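Neltanside Workshop - Pre-run inspection checklist, two-arm laundry unit
Site: Listville
Checked: 6 Sep 2023
Result: passed with comments

1. Emergency stop
Pressed once with the arms parked and once during a slow move. Both arms held position. Reset is stiff but works. OK.

2. Fasteners, wrists and finger mounts
All 20 checked with the torque driver. One on the left wrist took a slight turn and has been marked with paint pen. Recheck next visit.

3. Finger surfaces and grip
Wipe both fingers with a damp cloth, then run the garment pick at normal force. Use the red and white sports gear, as it has thick and thin fabric in the same piece. Look for snags at seams and trim. 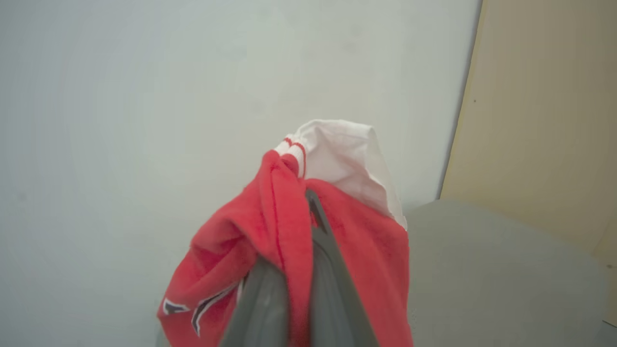
Grip force is set at 19 on the Zaser controller and should stay there. Anything higher marks the lighter fabric. No burrs felt on the finger edges.

4. Cables
Follow each cable by hand from wrist to base. It must hang free of the sofa arm and must not pull tight at full reach. The clip nearest the right wrist is worn - replace before the April service. OK for use.

5. Basket position and approach height
Basket stands on the floor beside the sofa, handles clear of the arm path. Lower the gripper over it at slow speed and stop before the fingers meet the clothes. Adjust the approach height if the fingers reach the rim first.

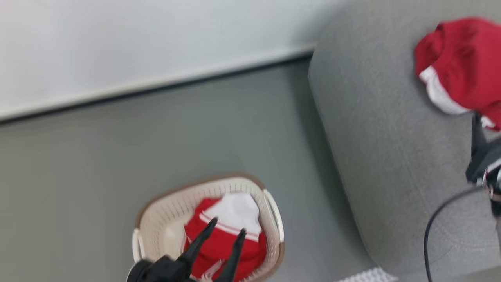 6. Finger closure
Close the fingers fully with nothing between them. Tips should meet evenly, with neither one riding over the other. Repeat from the handheld pendant and from the program, and compare the position readings.

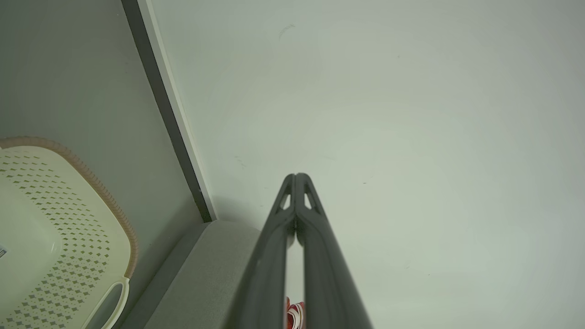
Readings matched on all 6 closures. If they drift, redo the zero using the Abbasi procedure before changing any offsets. Almost 300 cycles logged since the last zero, so no reset needed yet.

7. Floor and surrounds
Floor swept, mat edge flat. Keep the mat away from the basket or it will sit crooked.

Outstanding: cable clip, wrist fastener recheck.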